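Fixing a missed straw pick on a two-arm cup cell

Applies to cells running the Brostitero task scripts with one holding arm (left) and one picking arm (right). The fault: the right gripper closes, the script reports a grasp, and the arm carries on to the lid with nothing between the fingers. At Markcombe it appeared in August after a change of tabletop, and the log showed 200 false grasps before the job was stopped.

Cause

The grasp check compares finger position with a stored closed value. A drinking straw crushes easily, so the difference between "holding" and "empty" is two encoder counts at most. A straw on a white table also gives the overhead view very little edge to find.

Procedure

1. Stop the script and clear the queue. Keep hands out of the space between the arms while the left gripper is holding a cup – a stop does not release it.
2. Set the right arm to manual and open its fingers fully.
3. Lay a straw flat on the table and bring the arm over it at slow speed. Check the wrist view. The straw should lie between the two fingertips.
4. Close on nothing and record the encoder value. Ours read 3,660.
5. Close on the straw and record again. If the two values match, the fingertip pads are worn or the arm is stopping too high.
6. Lower the approach height in small steps and repeat step 5.
7. Set the threshold between the two values, save, and run the insert at slow speed with the lid on.

Rin Morikawa's note on pad wear covers replacement. Do not raise the closing force to get past step 5.
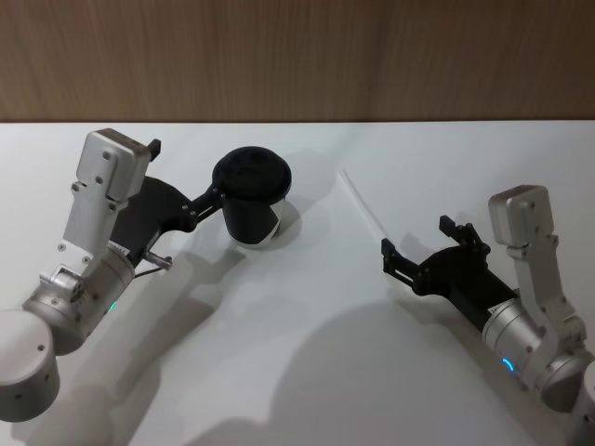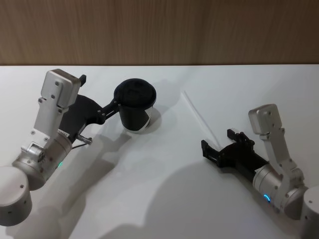
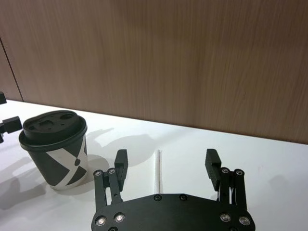
Right gripper open, straw on the table, lidded cup to the left.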